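How to Set Up a Toy Rotation That You Will Still Be Using in March

By Charito Policarpio

When my oldest was two, we had toys in every room of the house, including the bathroom and (I'm not proud of this) the bottom shelf of the pantry. She would walk straight past all of it and ask for my car keys. A friend from our old street in Plorimano told me she kept most of her son's toys in a closet and traded them out every so often, and I remember thinking that sounded a little mean. Then I tried it over a rainy weekend and the same child sat down with a shape sorter she hadn't looked at since her birthday, and stayed there long enough for me to drink a whole cup of coffee!

So this is how we do it at our house. It takes one afternoon to set up, and after that it's a few minutes here and there.

What you'll need

Four or five storage tubs with lids, whatever size fits the closet, garage shelf or under-bed space you have
A handful of shallow baskets or trays for the toys that are out
A low shelf or table your child can reach
Masking tape and a marker
A big bag for the donation pile
Snacks, for you

Step 1: Get everything into one room

And I do mean everything. Look under the couch, in the car, in the tub, in the diaper bag, in that kitchen drawer. I like to do this after bedtime, or while the kids are out with their dad, and I would gently suggest you do the same. A toddler watching you pile up all her toys will fall deeply in love with every single one of them, and you'll be there until midnight.

Dump it all on a sheet on the floor. When you're finished you can gather up the corners and drag whatever's left.

Step 2: Take out what doesn't belong

Broken things, puzzles missing half their pieces, fast food prizes, the maraca that has lost its beans. Outgrown baby toys go in the donation bag, or in a separate box if there might be another baby. If you can't decide on something, put it in a tub with tape across the lid and see if anyone asks for it. I had one of those sitting in the hall closet for so long that I forgot what was in it, and when I finally opened it I still couldn't bring myself to give away the wooden snail.

Loved-to-pieces toys are a separate matter. The bear, the blanket, the one specific truck: those never rotate. They live out all the time, and they don't count toward anything.

Step 3: Sort by the kind of play

I used to sort by size because it made the tubs look nice. Please don't do that. You end up with one week of nothing but stuffed animals and another week of nothing but tiny cars. Sort by what your child does with the thing instead. My piles usually come out something like this:

Building (blocks, magnetic tiles, nesting cups)
Pretend (play food, dolls, doctor kit)
Moving (cars, trains, balls, pull toys)
Thinking (puzzles, sorters, matching games)
Making (crayons, dough, stickers)
Noise (and you get to decide how much of this one comes back)

Big sets can be split up. If you own a giant bucket of blocks, put some in each tub and let the rest stay packed. Children do an awful lot with a few blocks, and cleaning up a few blocks is a job a small person can manage.

Step 4: Pack the tubs

Put a little from each pile into every tub, so that each one is a small, mixed toy box of its own. Tape a label on the front with a number or a letter. I write the contents on a piece of masking tape on the lid, too, and that has saved me from digging for the one missing train at dinnertime more than once.

Batteries come out before anything gets packed away. I learned this at three in the morning from a singing farm.

Step 5: Set out the first batch

Choose one tub and put its contents on the low shelf, with one activity to a basket and plenty of space between baskets. This part feels wrong. It will look as though you've hardly put out anything at all, and you'll be tempted to fill in the gaps. Leave them alone for a few days and see how it goes.

Shallow baskets work so much better than deep bins. A child can see what's inside without tipping it over, and I think half the mess in our house used to come from somebody emptying a deep bin to find the thing at the bottom. Woven ones are light enough for little arms to carry to the rug, and they're kinder to the floor when dropped. Check the rim and the corners for sharp ends before you hand one over, and snip off anything that pokes. 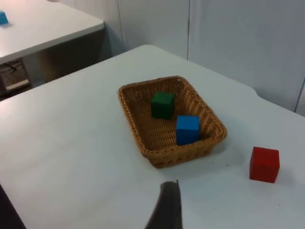

A low woven basket with a green cube and a blue one.

If your child is under two, or just gets overwhelmed easily, start with even less. A few blocks in one basket, a couple of board books and a ball is a perfectly good shelf. You can always bring out more.

Step 6: Swap when they're ready

We change ours on Monday, mostly because the weekend has wrecked everything by then and I'm tidying up anyway. But I don't do it every Monday. If the kids are deep in something, it stays. When my son was building his parking garage we left that tub out for most of a season, and the other tubs waited.

Signs that it's time: baskets sitting untouched, toys being thrown more than played with, lots of wandering and whining, sudden interest in my keys.

Pack up the old batch, wipe down whatever is sticky, and set out the new one after bedtime. The look on their faces in the morning is worth the trouble, every time.

A few questions I get

What about grandparents? Ours are generous and I love them for it. New presents stay out for a good while so everyone gets to enjoy them, and then they join a tub like everything else.

What if they ask for something that's packed away? I usually go get it, and have them choose something to put back in its place. My daughter thinks of it as a sort of library.

What about siblings? Put the older one's small pieces up high in a lidded box, and let them have a table that the baby can't reach. Anything that fits in a little mouth stays off the low shelf until the youngest is well past that stage.

Do books rotate? A few of ours do, the holiday ones especially. The rest stay out in a heap by the couch, and I've made my peace with the heap.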